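Filed under: Workshop Heating > Overhead Heaters > Belldale range

Belldale Overhead Radiant Heater
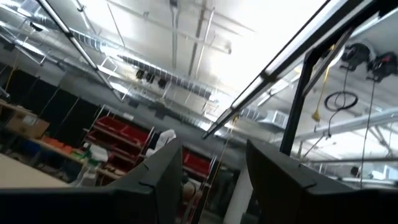 Apinya Wannasri

The Belldale is an electric radiant heater made to hang above a workbench, a packing table or any other spot where people stand still for long periods. It warms the people and surfaces under it and does not try to heat the air in the whole building. In a unit with a high roof, most warm air ends up where it does no good to anyone, and a fan heater can run all morning with very little to show for it at floor level.

We sell it in two lengths. The Belldale Short suits a single bench. The Belldale Long covers two benches end to end, or one long table. Both have the same body, the same reflector and the same fixings, so you can mix them on one circuit if your electrician is happy with the load.

The body is folded steel with a grey powder coat. The reflector is polished aluminium and lifts out for cleaning once the guard is unclipped. The guard is welded wire. Earlier heaters had a pressed guard which rattled, and we stopped supplying it in November. If you have one of those and the rattle bothers you, the new guard fits the old body and can be ordered as a spare.

Hanging height

The lowest point of the heater should be at least 2 metres above head height for anyone working beneath it. With the Long model we suggest going a little higher. Do not hang it close to sprinkler heads, plastic rooflights or stored cardboard. The instruction sheet gives the clearances on all sides and these should be followed even where the space is tight.

Each heater comes with two chains, four shackles and a pair of beam clamps. The clamps grip the lower flange of a steel beam without drilling. They are not suitable for timber, and for timber joists you will need the Ngui bracket, sold separately. If your roof steel is light section, or you do not know what it is, have it checked before hanging anything from it. The Short weighs 6 kg and the Long weighs 12 kg, including chains.

Wiring

Both models must be wired in by a qualified electrician. There is no plug. The cable entry is at the left-hand end as you face the switch label, and it can't be moved to the other end. Please look at this before you decide which way round to hang it – we take a fair number of calls from people who have already put the chains up.

A pull cord is fitted as standard. Most customers with more than one heater leave the cords tied up and use the Wutthorpe timer, which has a push button and switches off after a set run. It will work with either length.

Using it

The heater gives useful warmth within a minute or so. It glows a dull orange and makes a faint ticking as it warms up and again as it cools. It is not rated for washdown areas or for use outdoors. In dusty work such as sanding, wipe the reflector often and keep to the dust advice in the instruction sheet. A dull reflector makes a noticeable difference to the heat at bench level.

Elements last for several winters in normal use. They can be changed from below with the heater switched off at the isolator and fully cold.

Delivery and spares

Both lengths are kept at our Willirine store. Orders over £200 go carriage free to mainland addresses. The Long is sent on a pallet, so there must be someone on site to take it in. Elements, guards, chains and clamps are all stocked separately. Please quote the letter code on the end plate when ordering an element, as the two lengths take different ones.

Page updated January 2020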